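Irnitz Robotics Club
Frequently Asked Questions
Last updated June 13, 2026

Joining

Who can join the club?
Any student enrolled at Irnitz College, full time or part time, in any major. High school students in the dual enrollment program can join too, with a signed form from a parent or guardian. Alumni can come to open meetings but can't be on a competition team.

Do I need to know how to program?
No. Some jobs need it and some don't. New members usually start on the recording side, where you work with the hand grippers and learn how a task is set up. If you want to write code later, tell Thodoris Raptis and he will pair you with someone on the training side. Python is what we use.

How do I sign up?
Come to any meeting in Sheikh Hall, room 247, and fill out the card. You can also get the card from the Engineering office. There is no application and no interview. If you are coming for the first time, try to arrive at the start, since the safety talk is given then and you can't handle equipment until you have heard it.

Are there dues?
Yes, 19 dollars a semester. This pays for fasteners, pad material, memory cards and snacks. If that is a problem, talk to Antigoni Vlachopoulos. She handles it privately and you don't have to explain.

How much time does it take?
General members come to one meeting a week and that's fine. Competition team members should expect two recording sessions a week on top of the meeting, and more in the weeks before an event. Midterms and finals weeks are off for everyone.

Can I get course credit?
Sometimes. Evdokia Alexiou is the faculty advisor and can sign for one independent study credit per year. You need a written plan by the end of the second week of the semester and a report at the end. "I attended the meetings" is not a plan.

The laundry project

What is the club working on now?
The main project is soft item handling, which everyone calls the laundry project. The goal is for our arm to pick up a piece of clothing from a soft surface, spread it out and fold it. We are entering it in the household tasks class at the Skurex Open in July.

How does the recording work?
A member holds a gripper by its handle and does the task by hand: reach, close, lift, move, let go. The camera on the gripper records the whole time. Later the recordings are checked, labeled and used to train the model that runs the arm. One recording is one attempt at one task, start to finish.

Why not just drive the arm with a joystick?
We did that in the first year. It is slow, only one person can do it at a time, and it ties up the arm. With the hand grippers, several people can record at once, and they can do it at home.

What does a good approach look like?
Come in low, with the fingers open, and keep both pads in view. Line up the middle of the opening with the spot you want to pinch. Don't close until both pads are at the fabric. The most common beginner mistake is closing on the way down, which pushes the cloth ahead of the fingers. 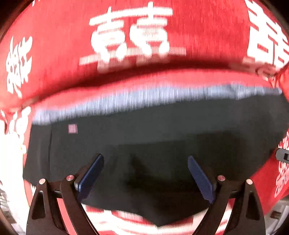
Approach: pads open in a wide V at the black cloth.

What surfaces can I use?
Anything soft and flat enough to lay clothing on. Beds, couches and blankets are all fine. Patterned and printed surfaces are fine and so are plain ones. We want the model to see a lot of different backgrounds, so don't clear everything off to make it look like a lab. Do take away anything breakable, and anything with personal information on it such as mail or a prescription bottle.

What clothing can I use?
Clean clothing from the approved list. The list has T-shirts, shorts, boxer briefs, socks, dish towels, pillowcases and baby clothes. Items with zippers or metal buttons are not on the list right now. They scratch the pads.

Is dark clothing a problem?
It is harder. Folds and edges on black fabric don't show up as well as they do on light fabric, and a recording made in poor light may not be usable. We still need dark items because people own them and the rules at Skurex allow the judges to pick any color. Turn on the overhead light. A waistband or hem in a different color helps when you are labeling, so note it on the log sheet.

Where should I grip the item?
It depends on the task code. For "lift and lay," take the edge nearest you and pinch it between the two pads. For "turn," take a side seam. For "fold in half," take a corner. The task code is on the log sheet, and if you pinch somewhere else by mistake, finish the attempt and mark it with an M. Don't delete it. Siu-ming Kuo goes through the M files separately and uses a fair number of them.
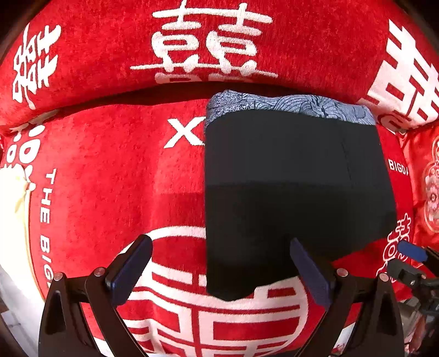 Boxer briefs pinched at the hem, waistband at the top.

How fast should I move?
Slower than you would with your bare hands. A little blur is acceptable. If everything is smeared from one end of the recording to the other, it will be rejected at the check. Count to two on the lift and you will be close.

How many recordings do you need?
The team goal is 753 accepted recordings before the Skurex Open. Each task code needs at least 200. Accepted means it has passed the check, so plan on making more than you think.

What gets a recording rejected?
A finger or sleeve over the lens, a log sheet that doesn't match the file, two tasks in one file, or a face in view. Dropping the item does not get you rejected. Mark it with a D.

Can I see what happened to my recordings?
Yes. The check results are posted on the shared drive under your member number, with a reason for each one that didn't pass. If you disagree with a result, ask Siu-ming at the meeting. Please don't re-upload the same file under a new name.

Equipment

Can I take a gripper home?
Team members can, after two supervised sessions. Sign it out on the sheet by the door and bring it back within three days. General members can use the grippers in room 247 during open hours.

What do I check before I start?
Look at both pads. They should sit flat with no lifted corners. Open and close the fingers a few times and watch that they move evenly. Check the screws on the finger plates and snug up any that are loose, but don't force them. Wipe the lens with the cloth in the case and not with your shirt. Then record ten seconds of nothing in particular and play it back.

Something broke. What do I do?
Stop using it, put it in the red bin and write what happened on the tag. You won't be charged for normal wear. Pads get replaced often and we keep spares. If a finger plate is bent, don't try to bend it back.

Can I change the gripper design?
Propose it first. The training data depends on the grippers all being the same shape, and a different pad or a longer finger can make old recordings less useful. Design changes are discussed once a semester and this semester's discussion is over. If you have an idea, write it up for the fall.

Can I use the arm?
Only with a trained operator in the room. Operators are listed on the board next to the arm. The emergency stop has to be within reach of the operator, and no one else stands inside the tape. This applies to officers too.

The Skurex Open

How is the team chosen?
By attendance and by accepted recordings. Team members also have to pass a short practical with the arm. Anastasia Margaritis is team captain this year and posts the list. If you are not on the team, you can still travel with us as a spectator, but you pay your own way.

What happens at the event?
Each team gets a practice slot and two scored runs. The judges put out a mix of clothing on a padded surface and the arm has to handle as many pieces as it can before time is called. Points are given for picking up, spreading and folding, and taken away for items that end up on the floor. There is also a short talk with the judges about how the system was built. Everyone on the team should be able to answer questions in that part, including people who only did recording.

Who pays for travel?
The college covers the van and the entry fee. Meals are on you, except for the dinner the first night. Rooms are shared.

How did the club do last year?
We entered with the joystick version and did not make the second round. The arm picked up items reliably and could not fold them. The write-up is in the Monitz folder on the shared drive. Monitz is the name of the old arm, and it is still in room 247 for practice.

Other questions

Do you meet over the summer?
Yes, on a reduced schedule. Open hours continue until the team leaves for the Skurex Open and then stop until fall classes begin. Summer hours are posted on the door.

Is my home shown in public?
Only if you agree. The log sheet has a box for "training only" and a box for "may be shown." If you leave both blank we treat it as training only.

Can I borrow clothing from the club?
There is a bin of it under the long table. Wash it before you bring it back, and don't use scented dryer sheets. Two members are allergic.

Who do I contact?
Membership and dues: Antigoni Vlachopoulos
Recording and log sheets: Siu-ming Kuo
Software: Thodoris Raptis
Competition team: Anastasia Margaritis
Credit and anything official: Evdokia Alexiou

Messages can be left in the club mailbox in the Engineering office. It is checked before each meeting.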